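Search this site Search Go

The Green Bin and Other Small Toys

Print this page | E-mail to a friend

I have been sorting toys since Monday and I'm still not done, so I figured I'd call it a break. My friend Ayten Şimşekoğlu asked me ages ago how I keep the little stuff under control with kids coming in and out of the apartment (my niece's three, mostly) and the answer is that I don't, really! I have one green bin. Everything small goes in the green bin, and then things that are not toys at all find their way in there too — cotton swabs, hair clips, whatever was in my hand when I walked by.

The play food is the worst of it. I love the kind that comes in two pieces so a kid can "slice" it, but you know how it goes, half of everything wanders off and turns up behind the radiator in July. Clem Pearce gave us a big set from Florard when she was moving and I swear it has doubled by itself. Anyway, I spread a sheet, got the pumpkin cushions out of the way (sort of) and started matching halves.

Share (3) | Comments (3)
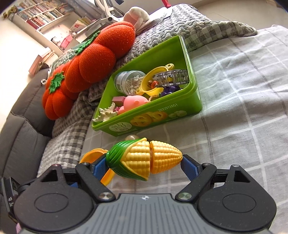 The corn with both its halves, and the pink pig up front in the bin.

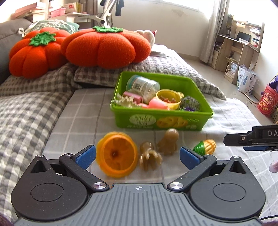 Two octopuses out on the sheet with the orange slice cup and the corn.

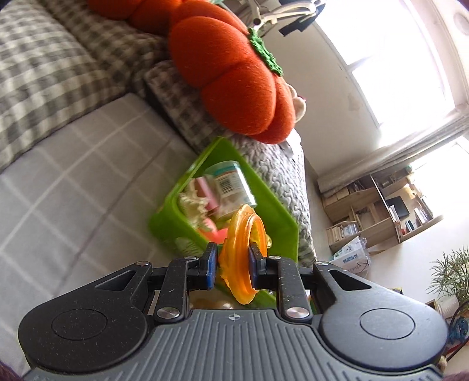

The bumpy orange ring, looking very amber with all that light coming in.

My rule for sorting is that anything a baby might chew gets its own bag, and the play food stays together even if it's missing a piece, since the missing piece always shows up the day after you throw the other one out. I do the bath toys last. Sevim Ersoy swears by old egg cartons for the tiny ones, and I tried it, but the kids just wanted to play with the egg cartons.

If you crochet, the pumpkin pattern I like best is from Dağdelen — it's an easy one, and the stem is the fun part. I'd go a size up on the hook if your yarn is chunky. Lamduan Chaiyaporn wrote to ask what I stuff mine with, and it's plain old pillow filling, packed in tighter than you think you need. I'll get to the puzzles next week.

Share | Print | E-mail this gallery | 366 views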